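Simulation open day at Rarkarton: gallery

The simulation group at Rarkarton opened its lab to visitors for one afternoon in August. We had 23 people through the door, most of them from machine shops and packaging lines in the area, plus a few students. The demonstration ran on the big screen in the front room, and visitors could follow it from the robot's own viewpoints.

The program is called Curenov. It places a two-armed mobile robot inside a modeled home and lets an operator drive it, either live or from a stored plan. The home used for the demonstration is known in the lab as Brollivlow. It has painted walls in strong colors, teal trim, and enough doors to make base positioning a real problem. Asanka Dissanayake ran the console and took questions between runs.

The first topic was the body view. Operators new to it tend to misjudge distance, and the tilt takes some getting used to. Asanka's advice was to pick one straight edge in the room, such as a door post, and to judge every movement against it until the eye adjusts.

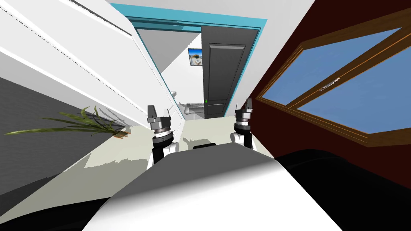

Body view toward the open doorway. Both grippers are open and empty. Potted plant at left, window at right.

Several visitors asked about rendering. Surfaces are kept plain on purpose, with flat color on most walls and a few patterned materials where contrast is useful. Shadows are soft. Richer lighting is available, but it slows the refresh, and the group prefers a steady picture for operator work. The contact solver runs separately from the display and is not affected by the lighting setting.

The second topic was grasping. Asanka explained how the lab logs a grasp: finger positions, commanded force, estimated contact area, and slip at each solver step. A flat part held by its edge is a hard case. The contact patch is small compared with the part, so a slight error in wrist angle produces a large swing at the far end. The log for one such run came to 1566 lines, and it was passed around on paper for those who wanted to read it.

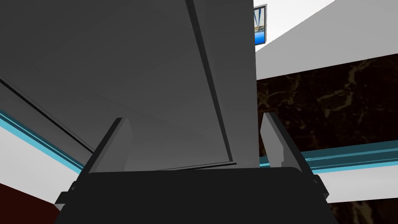 The usual remedy is to close in 2 stages. The fingers first close at low force until both sides report contact, the wrist is then corrected, and only after that is full force applied. Skipping the correction saves a little time and costs a good deal of accuracy. One visitor, a press operator, pointed out that the clamps on older equipment at Quách work on much the same principle, with a spring doing the job of the first stage.

There was also a question about how many runs are needed before a plan is trusted. The group's rule is 2000 for any new grasp, with the start position varied each time. Failed runs are kept and sorted by cause. Base position accounts for more of them than finger control, and this surprised the people who had come mainly to hear about grippers.

That led into the last topic, approach planning in narrow spaces. The base has to stop where both arms can still move without touching a wall, and the planner checks this before any arm motion starts. If no position passes, the plan is rejected and the operator receives a list of the surfaces in conflict.
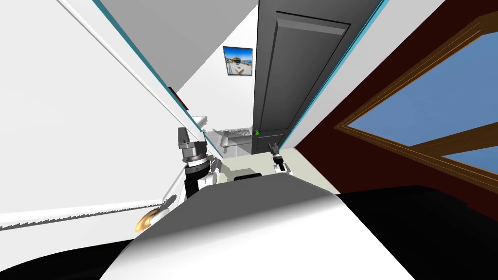
Another body view in the same home, with the left arm near and the right gripper farther off. The gray door has a small green knob.

Questions ran almost to closing time. Copies of the grasp log and the approach planning notes can be requested from the lab's front desk.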